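Sorting and Pairing Socks in a Shared Laundry Room
Student project report, Household Studies, Prutdale College
Group members: Philomena Atinga, Kwadwo Darko, Mawuli Dogbe
October 2019

1. Background

Ayaaba House is a student residence with one laundry room on the ground floor. Residents fold their own clothes there, and socks that get left behind go into a lost sock drawer under the window. When we started, the drawer held 464 single socks. Some had been there since the year before.

Our group wanted to find out why socks get separated and whether a simple folding routine would help. We did not look at washing machines or detergents. The report covers the folding stage only, from the time a load reaches the table until it is put away.

2. Materials

We asked residents to lend us socks in pale colors, which they had told us were the hardest to match. Gray-beige, cream and off-white socks look much the same under the laundry room lights, and after a few washes a cream sock can pass for a white one. Dark socks were left out of the main trial. All folding was done on a light wooden tabletop.

The thin knit socks gave us the most work. They cling to each other, and a pair can end up in a loose bundle that has to be pulled straight before the toes and heels can be compared.

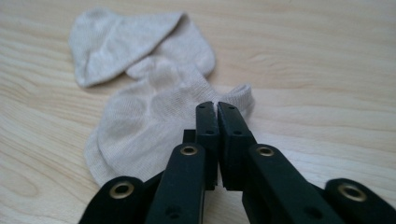 Why not just buy socks that are all the same?
Several residents do that, and it works for them as long as the socks are bought together. Once a second batch is added the two sets wear differently, and the sorting problem comes back.

3. Method

We tried two ways of pairing. In the first, the person folding picked up any sock and searched the pile for its partner. In the second, all the socks were laid out flat before any pairing was done. The steps for the second way were as follows.

Step 1. Clear the table and wipe it down. Crumbs and lint stick to knit fabric, and a bare surface makes pale socks easier to see.

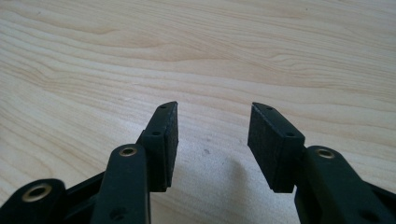

Step 2. Take the socks from the basket and put them down one at a time. Do not match anything yet.

Step 3. Smooth each sock from the cuff to the toe. Turn it right side out if needed.

Step 4. Group the socks by thickness first, then by color. Thickness is easier to judge by hand than color is by eye.

Step 5. Lay possible partners next to each other with the toes pointing the same way. Compare the ribbing and the length of the cuff.

Step 6. Fold each pair once across the middle. We did not roll them into balls, as this stretches one of the cuffs.

We ran 22 sessions. Kwadwo kept the time, and Philomena wrote down any wrong pairs found afterward by the owners. Mawuli reset the pile between sessions.

4. Results

With the first way, owners reported 34 wrong pairs over the whole project. With the second way they reported 3. Laying the socks out took longer at the start of a session, but the pairing after it was quicker, and people stopped going back through the basket.

The mistakes in the first way were nearly all between thin socks of almost the same shade. Thick socks were seldom mixed up. They hold their shape better and can be told apart by feel, although the cushioned kind bunches up at the toe or heel and needs smoothing before the lengths can be compared. An off-white sock with wrinkles in it looks shorter than its partner when both are lying on the table.

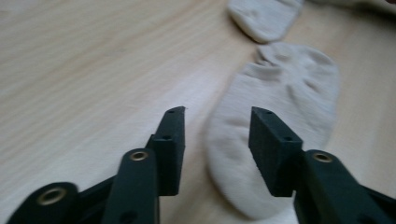
Benvinda Barros thought the thickness rule should come with a warning. She told us that one sock of a pair often wears thin at the heel before the other, so two socks that belong together can end up in different groups, and she would check the cuffs before giving up on a match.

We agree with this and would change Step 4 if we did the project again. Abdul-Rahman Issahaku also suggested a colored stitch inside the cuff, one color per resident. We did not have time to test it.

5. Limits of the project

All the folding was done by members of our group, who got faster with practice. We did not switch the order of the two ways, so some of the improvement may come from that. Children's socks and wool socks were not included.

6. Next steps

The sheet with the six steps is now taped up beside the folding table. The drawer will be sorted again next July, before the rooms are emptied for the summer. Any socks still unmatched then will be offered to the craft group at Stircombe for cleaning rags and puppets.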